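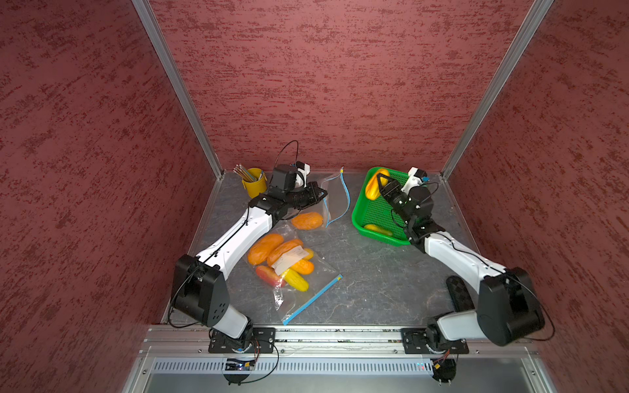 Station view, fixed camera. Task: produce_bagging. Right gripper holding a yellow item at the green basket, one filled bag and one empty bag on the table.

Imdale Bimanual Bagging Set

Summary

Teleoperated demonstrations of two robot arms moving toy-scale produce between a basket, the tabletop and clear zip-top bags. Collected for imitation learning on deformable containers. The set holds 600 episodes from one station at the Skisville lab. Episodes flagged as failed are kept in a separate split.

Contents

train: 517 episodes
val: 70 episodes
failed: 13 episodes

The three splits do not overlap. Episodes were assigned to train or val by session, so no session appears in both.

Station

Two arms on a shared aluminum rail at the front of the table, each with a two-finger gripper. The work surface is gray with a marble pattern. Three dark red walls enclose it on the left, back and right. The wall texture was left unchanged for the whole collection, and models trained on this set alone should be expected to depend on it.

Cameras

cam_fixed: full workspace, both arms
cam_wrist_left: mounted on the left gripper
cam_wrist_right: mounted on the right gripper

All three streams are recorded at the same rate and aligned to the joint log. Frames with no match in the joint log are dropped during export. Camera calibration is stored once per session in calib.json.

Episode format

Each episode is a folder with these files:

fixed.mp4, wrist_left.mp4, wrist_right.mp4
joints.parquet (measured position, commanded position, gripper opening, per arm)
meta.json (operator code, session, instruction, outcome, reset notes)

Episodes longer than 1000 steps were cut at the last completed grasp and carry truncated: true in meta.json. Do not use these for training a stop signal.

Instructions

Every episode has one text instruction, written before recording by Yi-an Yoo. Typical forms:

"take the yellow one out of the basket and put it in the empty bag"
"move everything orange into one bag"
"hold the bag open with the left arm and fill it with the right"

Items are named by color, and sometimes by shape. Fruit names were removed in version 2 after operators disagreed on several of the yellow items.

Reset procedure

Put the green basket at the back of the table, right of center. Lay the bags flat. Loose items may be anywhere both arms can reach. The pencil holder in the back-left corner is a fixed distractor and should not be moved between episodes. Labels on filled bags stay on.

Outcome labels

success: all named items are in the target container when recording stops
partial: at least one named item is in the target container
failed: none are, or an arm fault ended the episode

Labels were set by the operator and checked by Loukia Manolakis from the fixed view. Where the two differed, the checked label was kept and the original is in meta.json under outcome_operator. Partial episodes are included in train and val.

Known issues

Reflections on the bags hide the contents in some wrist views.
Either arm can block the fixed camera during a handover.
Gripper opening on the left arm reads slightly high in the December sessions. No correction has been applied.
Zipper closing is not covered. Bags are left open at the end of every episode.

Contact

Collection and hardware: Sotiris Ververidis
Export scripts and splits: Magdalini Konstantinidis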